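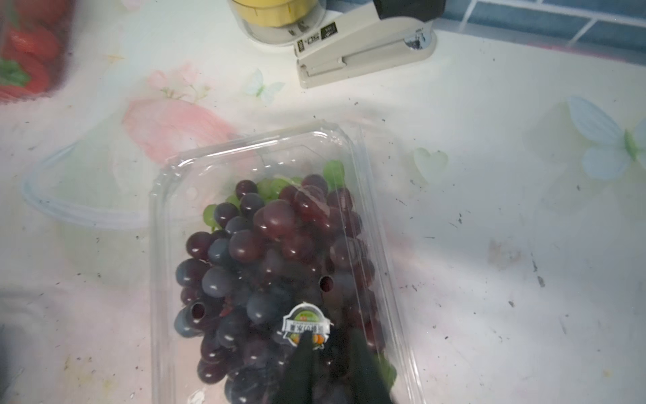 Clear Hinged Fruit Boxes, Vented Lid

Soriano Packing Supplies, Urnham
Page updated June 10, 2026

Product group: fruit and berry packing
Sold by: sleeve or carton
Main uses: grapes, strawberries, cherries, small plums

About this box

We sell this type of box to fruit shops, market stands and small farms who pack by hand. It is one piece of clear plastic, with the lid and the base joined by a hinge along the long side. You fill the base, fold the lid over and press at the corners until it clicks. The customer sees the fruit from every side, and this matters very much with grapes, where the color is what sells them.

Mixed grapes look especially good in a clear box. If you put red, dark purple and a few green ones together, the green ones stand out and the whole box looks fresher on the shelf. Many of our customers started with one color only and later changed to mixed boxes in the autumn season, when they have small amounts left from each kind.

Round holes in the lid let the air move over the fruit. Please do not cover them with a label. A grape box that cannot breathe will collect water drops on the inside, and after one night in the cooler the stems become brown.

Sizes we keep in stock

Honar 500: for strawberries and small grape bunches, 500 g. Low lid.
Honar 1000: for grapes, 1 kg. Long shape, high lid. This is the size most shops order.
Honar 1000 F: same base as above, but with a separate flat lid in place of the hinged one. For people who want to stack open bases first and close them all at the end.

All three fit in the Worach display crate. The 500 goes crosswise and the 1000 goes lengthwise. You can mix them in one crate, but then put the 1000 at the back, otherwise the small ones are hidden.

How to pack grapes

Do not wash the grapes before packing. Take out the soft ones and the ones with broken skin, and cut long stems with scissors so they do not push against the lid. Lay the biggest bunch first, with the stem down. Fill the corners with smaller pieces. Loose single grapes can go on top, but not too many, as they roll to one side when the box is carried.

The fruit should come just under the rim. When the lid must be forced, the box is too full and the grapes at the top will split. Take out a small piece and try again.

For strawberries it is a little different. Pack only one or two layers, with the green caps turned to the same side if you have the time. It looks tidy and the berries do not scratch each other so much.

Closing the box

The corner clicks are enough for the shelf. For delivery, or if the box will travel in a bag, we recommend one short piece of clear tape on the front edge. Clear tape is better than paper tape because it does not hide the fruit. Fold the last bit of the tape under itself, so the customer has something to pull on. If you tear the tape by hand it leaves a rough end, and this is no problem for the box, only it looks less neat.

Some shops staple the edges together. It is strong, but we do not advise it for fruit. A staple can fall in the box when it is opened. Keep the stapler for the price cards and the delivery slips.

Labels

A small label works best on this lid. We print them in shield, round and rectangular shape, in any language and any alphabet, from your own drawing or from our standard designs. A white border around a green band is easy to read on top of dark fruit. Put the label in the lower part of the lid, away from the holes, and press it from the middle to the outside so no air stays under it. The lid must be dry and at room temperature. On a cold lid the glue does not hold well.

Order quantities and prices

Honar 500: carton of 1,820 pieces
Honar 1000: carton of 1,700 pieces
Honar 1000 F: only on request, please write to us for the quantity

Sleeves can be bought at our counter in Urnham if you want to try before you take a full carton. Prices depend on the number of cartons, and we send the current list by email the same day. Label printing is calculated separately.

We accept returns of closed cartons. Opened sleeves we cannot take back, because the boxes are for food.

Storage

Keep the boxes in their plastic sleeves until the day you use them. They attract dust, and on clear plastic every bit of dust is visible under the shop lights. Do not store them next to a heater or in a car in summer. The lid can bend, and then the corners do not meet any more.

Boxes that have been pressed flat in the carton usually come back to their shape after some minutes. If the hinge is white or cracked, please do not use that box and tell us the batch number from the carton.

Questions we receive often

Can it go in the freezer?
No. The plastic becomes hard and the hinge breaks. The cooler is fine.

Can it be used again?
At home, yes, for dry things like buttons, cookies or seed packets. For selling fruit please use a new one.

Why does the lid shine so much in my photos?
The plastic is very clear and it reflects lamps. Turn the box a little or take the picture near a window.

Do you have the box without holes?
Not in these sizes. We plan a closed version for cut fruit, and it should be in the November list.

How long is delivery?
2 working days for cartons in stock. Printed labels need one week more.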